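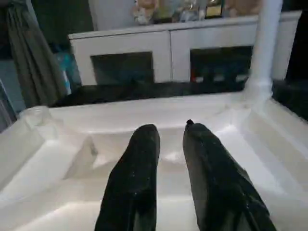 Chapter 6
Planning and Paying for a Robot Arm

By the time most readers reach this chapter they have a robot in mind already, and very likely a price. We would ask you to set the price aside for a few pages. The number on the quotation is a real number, and somebody will have to pay it, but it covers the arm and very little of what the arm will be asked to do once it is standing in a room with furniture, curtains and a glossy white tub in it.

Take the gripper, which buyers tend to leave until last. A two-finger gripper reaching into a molded basin has sloping walls on both sides of it and bright reflections coming off the plastic, and both of those cost money sooner or later - the first in finger shape and reach, the second in cameras and lighting. A clear cup on a white rim is a harder thing for a camera to pick out than a dark box on a bench, and your budget should know which of the two you are buying for.

We will follow one small purchase all the way through the chapter. The Rirkach workshop has $4,000 to spend on everything apart from the arm itself. Its first quotation, from Soveck, comes to $3,507 for a gripper, a wrist camera and a mounting plate. That looks comfortable, and you may feel quite pleased on the workshop's behalf! Then we add $200 for spare fingertips, and after that we come to cabling, training and the 15 hours of setup that the first draft of the plan left out altogether.

6.1 Writing Down the Task

Before you call a single supplier, spend a quiet morning writing out what the robot will reach for, where those things sit and what stands in the way. Plain sentences will do very well. The worksheet we use was drawn up for the Grutik project, and you will want a pencil for it.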